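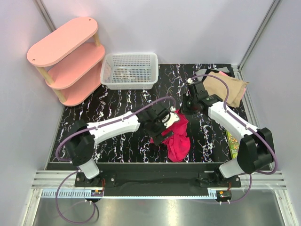 Beatrice Temba told us in her interview that she had stopped sending her blood pressure readings in the second month, and that she had assumed someone at the clinic would call. She went on taking the readings and wrote them on a calendar. "I thought the app was the same as telling the doctor," she said. Her account raises the question we deal with in this section: who is expected to act on a reading once it has left the patient's phone.

Figure 4. Two robot arms at a black tabletop, with a three-tier pink shelf at the upper left.

4.3 Responsibility for shared readings

Of the 147 patients who enrolled, 37 stopped sharing readings before the end of the study period. Gavuleo, the app used at all three clinics, shows a green check mark when a reading has been uploaded. It does not show whether the reading has been opened. In the interviews, patients often took the check mark to mean that a nurse had seen the number. Staff at Fandthorpe and Senddale understood it as a sign that the upload had worked and nothing more.

The clinics also handled the readings differently. At Fandthorpe, one nurse opened the list each morning and called patients whose numbers were above the agreed limit. At Senddale the list was opened before a scheduled visit, so a high reading could sit there until the patient came in. Briggs began with the morning check and dropped it in December, when two nurses left and the remaining staff went back to the paper log. Patients at Briggs were not told of the change. We learned of it from the clinic manager after we asked why the call records ended.

The study protocol did not settle this point in advance. It stated that readings would be "available to the care team," a phrase that each clinic read in its own way. The consent form used the same words. When we asked 40 patients what they took the phrase to mean, most said that a person would look at each reading on the day it was sent. Several compared it to leaving a voice message – they did not expect an instant answer, but they did expect somebody to listen.

We do not read these results as a fault of the app alone. The upload worked as designed, and the vendor's help page says that the service is not monitored. However, that page is reached through the settings menu, and none of the patients we interviewed had opened it. A notice on the main screen giving the clinic's own checking schedule would have been closer to what patients wanted to know.

Dropout was not clearly tied to how often readings were checked. Patients who left gave other reasons as well, including a cuff that was too tight, a new phone, and trouble with passwords. These are taken up in Section 4.4.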